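Jultby Hand Gripper Kit, pair

The Jultby kit is made for teams who want to record examples for a learning system and have no robot free for it. One person takes a gripper in each hand and does the task as usual at a normal table. Camera views and jaw opening are stored together, so each recording can be used for training without extra labelling of the movement.

We advise to begin with small household things of mixed shape. Soft toys, lids and jars teach the system more than 40 copies of the same block.

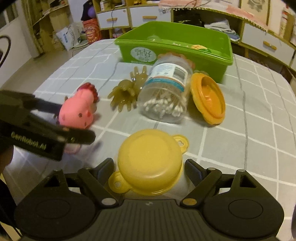
Kosmas Tzavaras wrote to us that his people needed 3 short sessions before their recordings became smooth, and that he would now let every beginner practise with lids first, as flat things are the hardest to pick up.

In the box: 2 grippers, 4 spare finger pads, charging cable, printed guide.
Recording time per charge: 3 hours
Delivery: 10 working days from our Narnberg store

Spare pads can also be ordered alone. Please write the gripper version in your order.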